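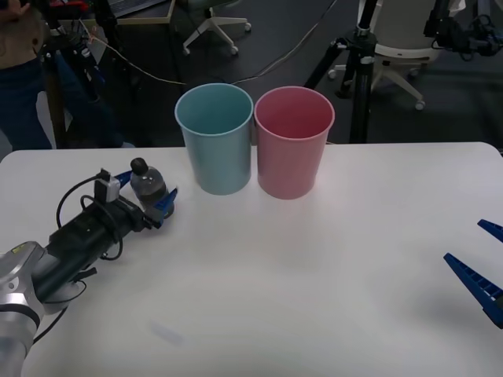 # Cups and small bottles, the white table set

Quick page, more to come when I get a minute. This is the drinks corner of the Sarnangate gallery: plastic cups, little bottles, nothing fancy. Zamfira Ciobanu wanted everything up by Wednesday so captions are short. Sorry for typos, will fix.

**Blue cup, pink cup.** Side by side at the far edge of the table, rims nearly touching. Both empty. Pink one sits a touch closer to the front. Listed as 829 and 861 in the Chiriac box, same shelf.

**Small bottle, black cap.** Dark liquid inside, held upright in blue gripper fingers just left of the blue cup. Bottles are in the Jiteo list, not the Chiriac one, so dont look for it there.

**The table.** White top, shows every mark. Faint grayish smudge in the lower middle. Pale colors like the blue and pink do nicely on it, soft shadows, no glare to fight with.

Notes for anyone ordering prints:

- small size only for now, the big ones are on hold till December
- give the number AND the color, we had 2 mixups last month
- Wimard prints come matte, ask if you want gloss
- pickup after 9 in the morning, side door

Next up is bowls and then the lids, if I can find wich box they went in. Old cup pages stay where they are until the new ones are done.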